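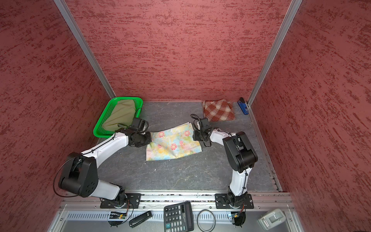

Two arms, one floral cloth. Basket at back left.

Everybody wants to talk about the big scary failures. Arm swings, somebody gets hurt, lawyers. Fine. I want to talk about a small one, because I think small ones are how we end up with the big ones.

We had a pair of arms on cloth handling in November. Pick up fabric, fold it or put it in the basket, repeat. Partway through an evening run the left gripper closed on a hem and would not let go. Software said open. Log said open. Fingers were shut. The right arm believed the log and started its own move, and now you have two arms and one piece of cloth and both of them think they're alone.

No one hurt. A torn seam, a wrist joint that ran hot, 14 minutes lost. The report said "gripper fault, cleared." Three words and on to the next run.

That report is my problem.
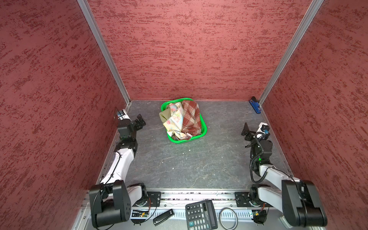
All three cloths in the basket, both arms over the work surface.

A command is not a position. Sounds dumb to even type it. But the Pladside controller we were on writes "open" to the log the moment it sends the order, and the finger sensor gets read later, if at all. So for 23 cycles before the jam the log was telling us what we had asked for. We read it as what had happened. I read it that way too, so I'm not throwing stones here.

People at Rorkitz told me this is normal for cheap arms and I should of expected it. Maybe. I don't think "normal" is much of a defense. A reading light on a dashboard costs nothing to get right.

Second gripe. Stuff on the front rail. Calculator, loose odds and ends, whatever was in someone's hand. Did not cause the jam. But it means people reach in there, over and over, near bases that are powered up. With a log that lies about the grippers! You can't tell me those two things are seperate. The person reaching in is trusting the same screen.
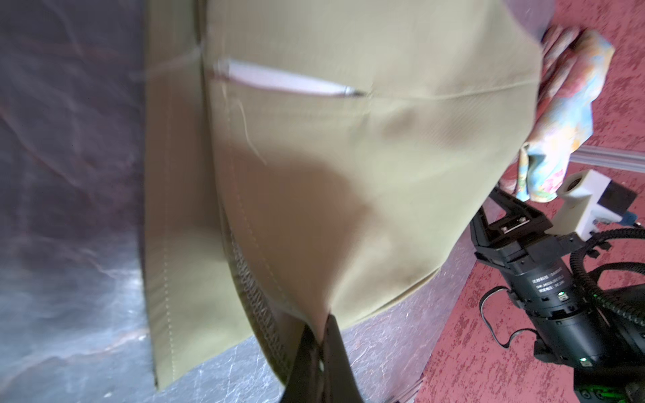 View from a wrist, khaki cloth pinched at the hem, second gripper open.

Cloth makes it worse. A metal block that's stuck in a gripper looks stuck. Fabric folds around the finger and you can't see a thing from outside, could be held, could be just resting there. The wrist camera is the only honest witness and our setup saved that video for 600 seconds and then wrote over it. By the time anyone asked, gone.

What I'd want. Log the sensor, and log it apart from the command. If they disagree, both arms stop, not one. Keep the wrist video until a human closes the report. Clear the rail. And "cleared" should not be allowed as a cause, it's what you did after.

The pushback is always speed. Stopping both arms on every mismatch means a lot of stops. Yes. We tried it for 100 cycles and it was annoying as hell, and most of the stops were for real mismatches we'd been running straight through.

The Wisier folks are still arguing with me about the video storage. I'll post the numbers when I get them.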